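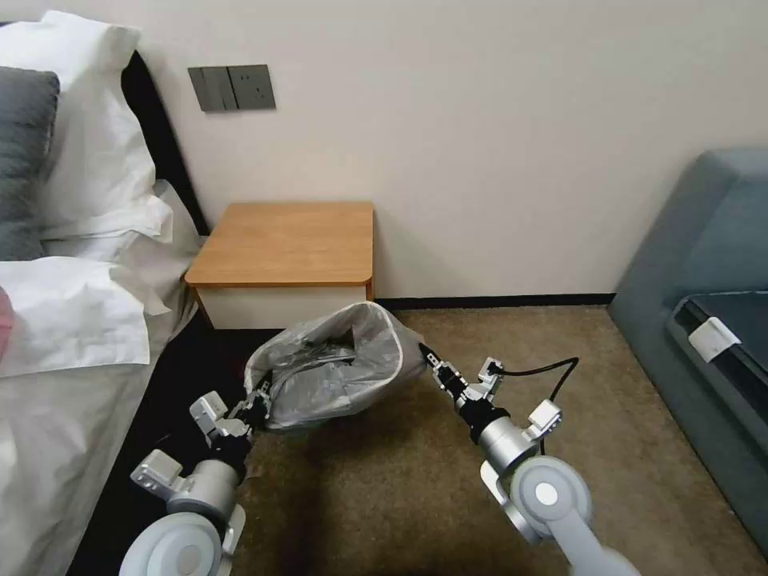 R. Griffiths
Research Associate, Leseck Housekeeping Study

4.3 The bedside bin

I'll admit the bedroom bin was my favorite part of the whole room log! We had 1,379 entries by the end of January, and 43 of them were about liners alone. People fold the bag over the rim (I do it at home too), and then the little arguments start: how far down, and who put the last one in. Figure 2 has the corner I kept coming back to, with the small wooden nightstand against the wall, the bed on one side and carpet underneath.

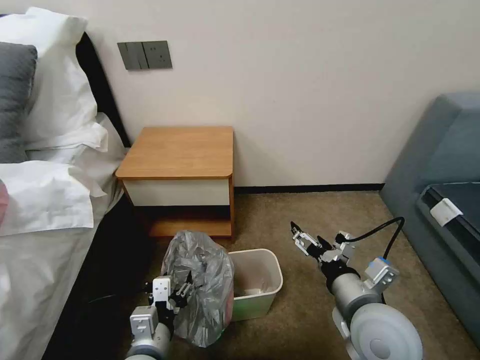
Eighteen of those liner entries mentioned the bed as well, mostly bedding that hangs low and gets brushed when somebody reaches for the bag. I'd expected the nightstand to come up more. Kitchen bins got much shorter notes, and I've put those in Section 4.4.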